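Werndale Household Recipes: data card

Version 7, released 27/02/2022

What it is

A collection of 2474 home recipes typed up from handwritten cards and notebooks, with ingredients and amounts split into separate fields. The cards came from 43 households in and near Werndale. Nilton Rengifo did most of the typing and maintains the files.

Files

recipes.csv: one row per recipe
ingredients.csv: one row per ingredient, linked by recipe_id
units.csv: the list of units and their metric equivalents
notes.txt: margin notes that did not fit anywhere else

Fields in recipes.csv

recipe_id: a number, never reused
title: as written on the card, spelling kept
household: a code, no family names
servings: blank if the card does not say
method: full text, line breaks removed
oven: temperature in Fahrenheit, blank for stovetop recipes

Fields in ingredients.csv

recipe_id, line, amount, unit, item, prep. "Prep" holds words like chopped, sifted or melted. If a card gives a range (2 to 3 eggs), the lower number goes in amount and the full wording goes in prep.

How the cards were typed

Each card was typed once and checked against the original by a second person. Words that could not be read are marked [?]. Cards listing only ingredients were kept, with method left blank. Printed recipes clipped from magazines were left out, even when they had handwriting on them.

Known problems

"Cup" is treated as a US cup everywhere. A few of the older notebooks clearly mean a teacup, and those rows are too high.
Oven words such as "slow" and "quick" were not turned into numbers.
The Palomino notebook has 80 recipes and no page order, so its continued recipes may be joined wrongly.
Duplicates between households were left in.

Changes since version 6

Added the Vestlow cards. Fixed fractions that had turned into dates in ingredients.csv. Unit "oz" is now split into oz_weight and oz_fluid.
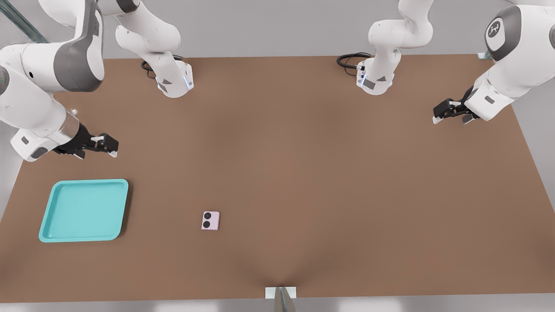
Socorro Salazar: The fluid ounce split helps, but molasses is still listed by weight in the gingerbread rows from Vestlow. My copies of those cards say fluid. Could the unit go back to plain oz wherever the card doesn't specify?

Reply from Nilton: Yes, I will change those in April. Please send the recipe_id numbers if you have them.

Use

Free for any purpose with credit to the collection. Households may ask for their cards to be removed, and removed numbers stay empty.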